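Canceling my Vuvano sleep app subscription. A thread, posted from somewhere around minute 60 of doing so.

1/ I signed up in June for a free trial. The free trial wanted a card number "to confirm I was a person." I was flattered to be asked.

2/ There is no cancel button. There is a Pause button, a Gift button, and a button that plays rain.
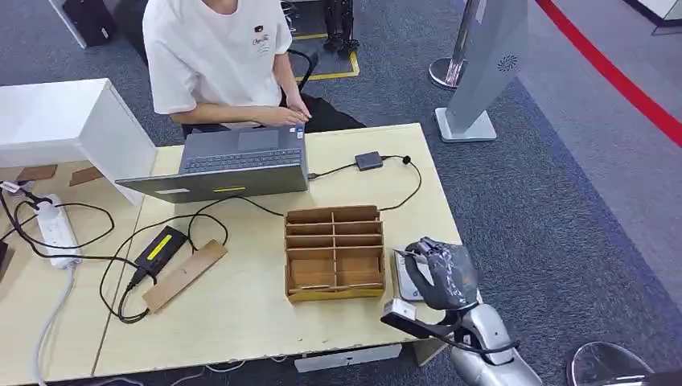
3/ Chat support put me in line. I was number 347. I made toast, ate it, came back, and was number 347 - so at least the line is stable.

4/ Got through! They can't cancel plans bought through the Brillwood store. Brillwood says it only handles billing, and billing is apparently a separate thing from charging me.

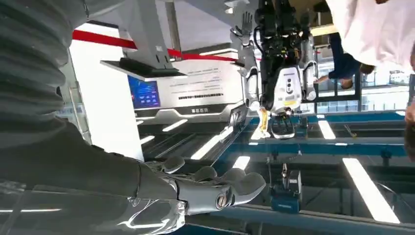

Two hands, minimum, for this kind of paperwork.

5/ Brillwood sent a form. The form asks for my reason for leaving and "I don't want it" isn't on the list. I picked "moving abroad." Now it wants the country.

6/ The form also has to be faxed or uploaded as a file under 2 MB. It is 3 MB when blank.

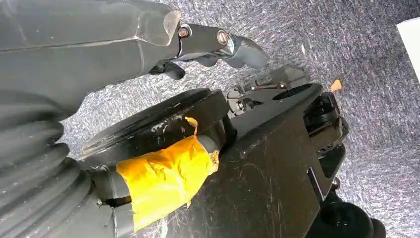

7/ Shrunk it. Uploaded it. Got an email saying my request matters and that I've earned 2,373 Dream Points - which expire if I cancel.

8/ I looked up what the points buy. A pillowcase, or more rain. 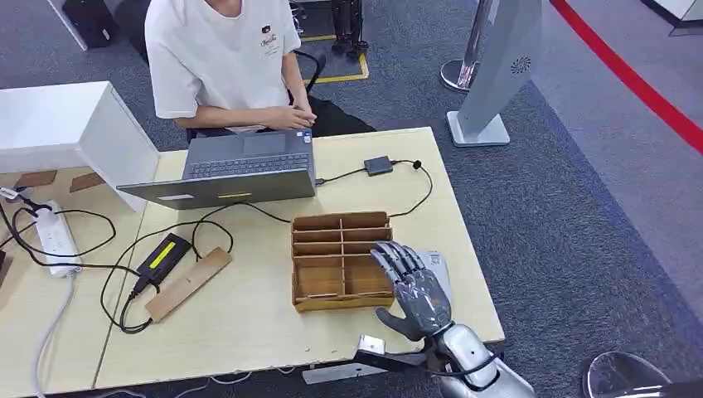 *posted by @kellell_after_hours, 11:40 pm*

9/ Update: they've offered me half off for a year. I said no. They've paused my account as a courtesy.

10/ Wide awake, by the way. Listening to the rain.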